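Workshop notebook, bench appliances
Saturday, March
Entered by Mwanaisha Shirima

Small white appliance on the counter, door off the seal, clean-out and smell check.
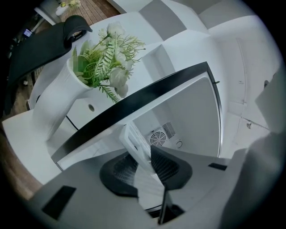
Felista Mussa thinks we should stop wiping the fan grille with anything wet at all. Her view is that a dry brush gets between the rings better, and that the spray we used last month went straight through the spokes and sat behind them. She would rather we left a bit of dust than did that again. I have gone along with it for this round and will note how it goes.

Order of work as done:

Switched off at the wall 9.15. Left it with the door open before touching anything inside.

Side walls and back wall wiped with a cloth wrung out in warm water, one drop of washing-up liquid in the bowl. Second cloth, plain water. Third cloth dry. Ovstead cloths for all of it, the others shed.

Fan grille brushed dry, working out from the middle along the spokes and then round each ring. Vent slots next to it done with the same brush, short strokes up and down. A soft paintbrush is better here than the nylon one, which is too stiff and flicks everything onto the wall you have just cleaned. Wiped the wall under the grille again afterwards. Next time do the brushing first and the walls second, it's obvious when you write it down.

Black rim of the door: cotton buds in the corners. Used 27 of them, far too many, but they came out grey nearly to the end. Graremau tub is now almost empty, please put it on the list.

Weighed the collected fluff and crumbs for Felista's log. 2 g on the small scale, including whatever came off the brush. I don't trust that scale under 5 g and have written so next to the figure.

Smell. Sang powder in a saucer, left inside overnight after the last clean, made a small difference. It was stale by the middle of the week when the door was kept shut. Trying it this time with nothing in the saucer and the door propped for the afternoon, so we know what the powder is doing for us. If the smell comes back I'd look at the seal before buying more powder.

Counter. Wiped round the vase and under it. The flowers are artificial so there is no water to worry about, but they hold dust. The white rose-like blooms can be done with the paintbrush. For the thin leaves I used a hairdryer on cold, held well back, over the sink. Do not wash them. The Arnetti leaflet says a mild soap bath is fine and I lost two stems off the old bunch that way.

The cable should hang clear of the appliance when it goes back against the cabinet. I had it trapped the first time I pushed it in. Check by running a finger down it.

Stock: supplies code 505 is the brushes, not the cloths. I ordered from it wrongly in the autumn and we still have the result in the bottom drawer.

Switched on again 14.40. Fan sounded the same as before to me. Felista to listen on her next turn, her ears are better.

Still to do: inside of the door, top edge. New saucer. Ask whether the seal can be bought separately.

M.S.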